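The Slow Return of the Company Newsletter

When Dede Akolgo took over social media for Brekdale, a regional chain of garden and hardware stores, she inherited five accounts, a shared password list and a calendar that called for three posts a day. By the end of her first December she had stopped filling in most of the boxes.

"We were posting to stay visible, and the numbers kept going down anyway," she said. "I had 480 scheduled posts for the year. I could remember maybe ten of them."

Brekdale's main page still has a healthy follower count, but most followers never see what it puts out. Akolgo asked for a small budget to start an email newsletter. The first issue went to 839 addresses, nearly all of them collected on paper at the registers. It had a planting guide, a note on store hours and a short piece on fixing a sticking gate. More than half the people who got it opened it.

Similar stories are coming from other mid-sized firms. Tamás Lakatos runs Clatlow, a consultancy that helps retailers and trade groups plan their online work. He said clients used to come to him asking how to get onto the newest platform. Now they ask what they would lose if a platform changed its rules.

"They've all been through it at least once," Lakatos said. "Reach drops, a feature goes away, an account gets locked and there's no phone number to call. A mailing list can be exported. You can pick it up and take it somewhere else."

Email has its own costs. Someone has to write it, and a weekly letter takes longer than a caption. Sadia Virk, who edits a newsletter for the kitchenware seller Owusu, spends a day and a half on each issue. She dropped the discount codes from the top after readers complained that the letter felt like a flyer. Sales from each issue dipped for two months and then came back to where they had been.

Her rules are simple. The subject line says what is inside. Replies go to a real inbox, and she reads them. Anyone who hasn't opened an issue in six months gets one message asking if they want to stay, and then comes off the list.

Social accounts haven't gone away at these companies. Brekdale still uses its page to answer customer questions, and Akolgo says complaints get settled faster there than by phone. What has changed is the order of the work. The newsletter is written first, and posts are cut from it during the week.

Dwight Doucette, who handles marketing at the software firm Skerkero, went further and closed two of the company's accounts outright. He expected pushback. He got 3 emails, one of them from a former employee. The company's list has since grown by 600 names, mostly from a sign-up line at the bottom of its invoices.

Ebenezer Gbeho, a freelance writer who produces letters for several small clients, is more cautious. He has seen inboxes fill up before, and he thinks plenty of the new newsletters will be gone in a year. The ones that last, in his view, will be short and will come out on the day they are supposed to.
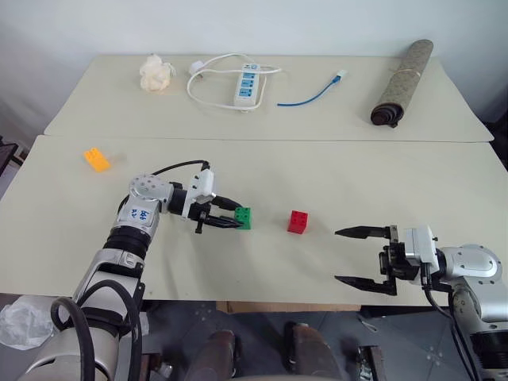
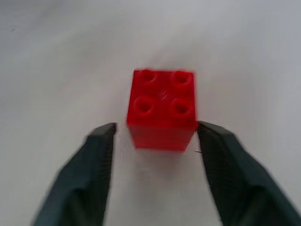
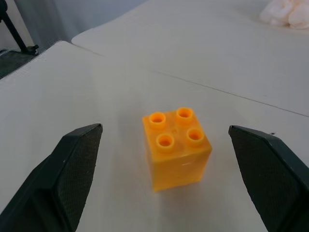 How often should a small business send a newsletter?

Once a month is a good place to start. It gives you time to gather enough to say, and it is a pace most small teams can keep up. Move to every two weeks if readers are opening the letter and you still have material left over. Tell people the schedule when they sign up, and let them know before you change it.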